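Brusivus Kitchen Cell: Maintenance Meeting
Minutes of the meeting held on Monday, April 3, 2023, at Plolham

Present: Yesenia Muñoz (chair), Dale Bouchard, Lingyun Deng, Segundo Alvarado (minutes)
Apologies: Eusebio Mamani

1. Minutes of the last meeting
Agreed without changes. The matter of the spare key is closed.

2. State of the cell
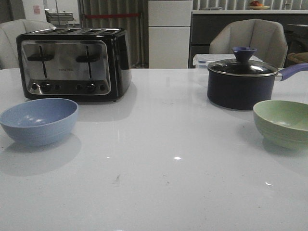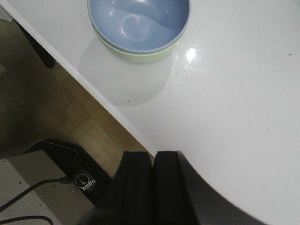

Lingyun reported on the tabletop and the wrist camera. Bowl detection has been poor since the lamps were changed, and she puts most of it down to reflections. The gloss on the white top gives bright spots, and in the wrist view there is a strong one to the right of the nested bowls, on bare table. The software has twice taken a glare spot for the rim of a dish. The smudges and specks on the surface do not help. Dale asked whether a matt cover could go over the whole table. Lingyun would sooner turn the lamps first, as a cover would mean teaching the table height again. Yesenia agreed. The lamps will be turned to face the wall and the detection test repeated with the same dishes. If the result is no better, a matt sheet will be tried on one half of the table.

Cleaning of the top was discussed. At present it is wiped when someone thinks of it. From now on it is to be wiped before the first run of the day with a damp cloth and then a dry one. No spray polish. The camera window gets the lens cloth only.

3. Gripper
Dale has checked the fingers. The left one had a little play at the root and he has tightened both screws. The pads have some life in them but the closing force has drifted and he wants to set it again before any more work with the glass lid. Segundo asked if the lid task should stop in the meantime. Agreed that it should. Bowls may carry on as normal.

Dale also raised the finger clearance at the front edge of the table. In the wrist picture the tops of the fingers come right up to the line of the edge. He would like the park position moved back from the table by 15 mm and up by the same amount. Lingyun has no objection provided the camera can still see the front edge, as she uses it to check alignment. Dale to make the change and Lingyun to confirm.

4. Cables
The two black cables by the base unit were discussed. Yesenia would like them clipped down so that they keep to one path. Segundo has clips in the store. Lingyun asked that enough slack be left at the socket for the plug to be taken out without pulling. Power off and key out while this is done.

5. Spares
Flamix have quoted for 3 sets of finger pads. Delivery is 13 working days. Yesenia approved the order. The Vida controller backup was last saved before the lamp change, so a new one is needed once the park position has been moved. Two copies, one to be kept off site.

6. Any other business
Eusebio had sent a note asking for the toaster levers to be added to the task list. Left until the closing force has been set. Dale thinks the levers may need a different pad and will bring one to try.

Segundo reported that the logbook is nearly full. A new one is on order. Please write initials next to each entry, several in the last few pages have none.

Actions
Turn lamps and repeat detection test: Lingyun
Set closing force, move park position: Dale
Clip cables: Segundo
Order finger pads from Flamix: Yesenia
New controller backup, two copies: Lingyun, after Dale has finished
Cleaning note for the cell door: Segundo

The full service of the arm stays booked for July. The next meeting will be called when the detection test has been repeated.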